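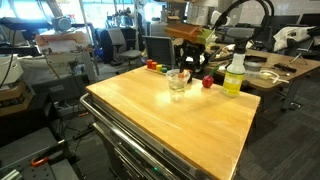 ¿Cada cuánto hay que aceitar una encimera de madera maciza? En mi caso, cada seis semanas el primer año y después cuando la madera lo pide, que suele ser dos o tres veces al año.

Llevo tiempo queriendo escribir sobre esto porque me lo preguntan bastante desde que puse la cocina nueva. La encimera la compré a un taller pequeño de Starnanbridge, el de Branwen Yorath, cuando todavía vivíamos allí. Mide 242 centímetros de largo y me costó 300 libras sin el transporte. La trajimos con la mudanza, envuelta en dos mantas, y llegó con una esquina golpeada que lijé yo mismo.

El primer error lo cometí enseguida. Le di una capa gruesa de aceite pensando que así protegería más y me fui a dormir. Por la mañana estaba pegajosa y siguió pegajosa cuatro días. Tuve que quitar el sobrante con un trapo y un poco de esencia de trementina, con las ventanas abiertas, en octubre y con bastante frío.

Ahora lo hago así:

- Quito todo de encima y limpio con un paño apenas húmedo. Luego espero hasta el día siguiente.
- Lijo a mano con grano 240, siempre en el sentido de la veta. No aprieto.
- Aspiro el polvo y paso un trapo limpio de algodón.
- Extiendo muy poco aceite. Uso el de Hetico, que venden en lata, pero antes usé uno de linaza corriente y el resultado era parecido, solo que tardaba más en secar.
- Dejo pasar veinte minutos y retiro todo lo que no ha absorbido.

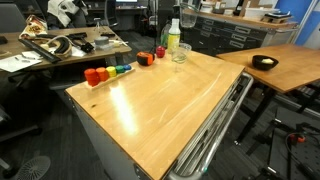 - Espero 12 horas antes de apoyar nada y repito con una segunda capa si la veo mate.

Los trapos con aceite de linaza los extiendo al aire libre hasta que están secos y tiesos. No hay que dejarlos hechos una bola en el cubo, pueden prenderse solos.

## Manchas y quemaduras

Las marcas de vaso salen casi siempre con el lijado de mantenimiento. Las de agua con hierro son otra cosa. Dejé una sartén de fundición mojada junto al fregadero una noche y apareció un cerco negro que no se iba con nada. Eifion Dafis, que fue vecino nuestro y trabajó muchos años con roble, me recomendó ácido oxálico disuelto en agua templada. Me puse guantes y gafas, lo apliqué con un pincel viejo, esperé un rato y aclaré bien. El cerco se quedó en una sombra que solo veo yo.

La quemadura fue peor. Samuel apoyó la cafetera recién sacada del fuego y quedó un semicírculo marrón. Lijé con grano 120 y luego 180, abriendo bastante la zona para no dejar un hoyo. Se nota un ligero hundimiento al pasar la mano. No me molesta.

## Aceite o barniz

Barnizamos la mesa del comedor hace años y aguanta bien, pero cuando se raya hay que lijar el tablero entero. Con el aceite arreglo un trozo del tamaño de un plato y en dos días no se distingue del resto. A cambio hay que estar más pendiente, sobre todo alrededor del fregadero.

También probé la cera de Muvero encima del aceite. El tacto es muy agradable, pero las gotas de agua caliente le dejan puntos blancos y terminé quitándola. La lata sigue en el armario y la gasto en las tablas de cortar el pan.

Me queda por resolver la junta con la pared. La silicona se ha despegado por un lado - la madera se mueve más en invierno de lo que yo calculaba - y todavía no sé si volver a sellar o poner un listón. De momento seco bien esa parte después de fregar.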